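Unit 6 notes: contact tasks, from perception to control
Instructor: Hertta Koskela. Lab support: Mostafa Mansour, Rūta Lapiņa

Read before lab. Bring your Unit 5 code, we build on it.

1. Where we left off

Unit 5 = free-space motion. Plan a path, time it, track it. Everything in the world was an obstacle. Now we want to touch things on purpose. Running case is cutting: knife, board, something long and soft. Three problems mixed together (where is it, what path does the blade take, how hard do we push) and most bad lab reports mix them up even more. Keep them apart.

2. Perception

Output needed from perception: board plane, and for each stalk a centerline plus an end point. Not a full 3D model.

Board plane: fit on depth points, throw out outliers, refit. Marble with veins next to a light board is ok for color, so use color for the board edge and depth for the height.

Stalks: touching and overlapping stalks come out as one blob. Don't fight it. For slicing across a bundle you only need the bundle's main direction and its near end. Separate centerlines matter only if you plan to pick single ones up.

Shiny blade = holes in the depth image. Mask the tool using the known gripper pose before segmenting, otherwise you will "detect" a stalk along the edge. Killian Marchal's group lost an afternoon to this in December.

3. Tool frame

The gripper frame is not the knife frame. With a cleaver held by the spine, the edge is a long way from the fingers and any small tilt in the grasp gets bigger at the tip. Write the grasp transform down once, in one file, and have planner and controller both read it. Check it by touching the board lightly at two spots along the edge. If the heights disagree, fix the transfrom, not the plane.

The handle counts as collision geometry too. So do the cables, give them a fat capsule.
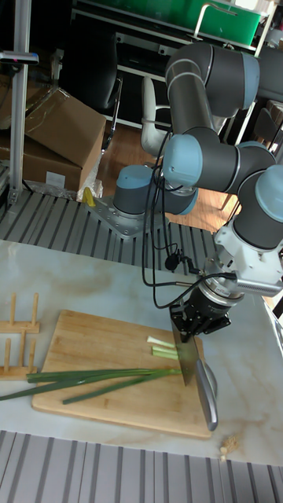 4. Planning the cut

One cut = four waypoints: above, contact, through, retract. Blade plane perpendicular to the bundle direction. Step over by slice width, repeat.

Retract straight up before stepping over. Sideways motion with the edge down drags the pieces and scores the board.

Re-plan the joint path for every cut? No. Solve IK for the first and last cut, check the same elbow configuration works for both, then go Cartesian in between. If the wrist flips halfway, your seed is bad.

5. Control

Position control down to just above the board, then switch. Below that: force limit in z, stiff in x and y, stiff in rotation. Trigger for "through" is z force rising while z velocity drops. Use both. Force alone fires early on a tough stalk.

Log everything at the controller rate. A run of 3,000 samples is plenty for the plots. Do not log from the planner thread, timestamps will drift and Sylvain Chauvin will send your plots back.

Common bug: gravity comp still set for the empty gripper. The arm sags when the knife is in, looks like a perception error, isnt.

6. For lab

a) Run the plane fit on the recorded set (154 depth images, Lahtinen folder). Report the worst residual, not only the mean.
b) Write the contact switch as a state machine. Draw it first.
c) Plan 10 cuts in simulation. Hand in the joint plot.
d) Hardware only after Mostafa or Rūta signs off on c. Speed cap stays on. Hands off the counter while the arm is enabled.

Code goes in the Drostis repo, branch per pair. Questions to Rūta, room 109, after 2 pm.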